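Drum sound talk — my notes, don't read them word for word this time

Okay so, hello, thanks for coming, I know the other room has free coffee. I'm going to talk for a bit about why I think the drums on doom records matter more than the guitars. I play guitar, so this hurts me a little.

Start with the Vustita demo. Play the first two minutes and don't talk over it! (I always talk over it.)

Right. So that was recorded in July in a rehearsal room in Nelthorpe with 2 microphones on the kit. One over the drummer's head, one somewhere near the kick. Vlastimil Šimek played on it and he hits like he's trying to get the floor to move. The guitars are tuned so low they're mush, and you still know where you are in every riff, and it's all him. Listen to the gap before the crash in the second song. He waits way past where I'd have come in. I was nodding my head and my head got there first.

Now play the Gristetti album opener, just up to the first vocal.

Much more expensive, obviously. Every tom is huge, every kick has that click on the front. I like this record, I've bought it on two formats, but around the third song I start to drift. I think the drums were lined up to a grid afterward, or the drummer is a frighteningly tidy person. At 180 beats a minute in a death metal band I'd never complain. At doom speed there's so much space between the hits that you hear whether someone is leaning on them or not. 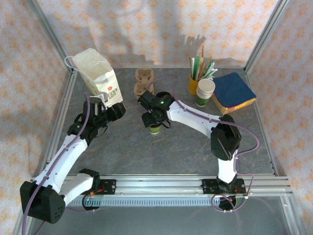
The part I get asked about most is slow tempo and how you practice it, so let me do that now. Turn the click down to half. Then half again, so you only get one click a bar and you have to carry the rest yourself. It feels awful for a week. What you're after is even weight, the same from the front of the note to the back, and a light hold on the sticks — think of a paper shopping bag held by its top edge, like the one with LOVE on it, where the thing stands upright and you don't need to crush it to keep hold of it. Šimek holds his sticks so loosely I keep expecting one in the face. Then go back and play the riff at full volume and see if you still rush into the chorus. I do. Every time.

Play the Říha live track here. Start from the quiet bit, skip the feedback or we'll be here until dinner.

This one's my favorite of the bunch. Efthymia Konstantinidis is on drums and she plays the ride cymbal through the whole middle section, no kick at all, five minutes of it, with the bass just grumbling along underneath. When the kick comes back the whole room shouts. You can hear one guy near the mic lose his mind. There were 400 people in there and it sounds like he's the only one who paid.

(If someone asks about triggers: I don't hate them. Fast stuff, fine. Slow stuff, try it without first. Don't get into the argument from Tuesday.)

If there's time, play five seconds of each snare back to back. Vustita, Gristetti, Říha. Ask people which one they'd want to hear for an hour. Last time the room split and the back row got quite loud about it, which was great.

Questions. Repeat them into the mic so the people at the back can hear. Records are on the table by the door, cash or card, and please take a Vustita tape because I have a box of them at home and they're in the way of my amp.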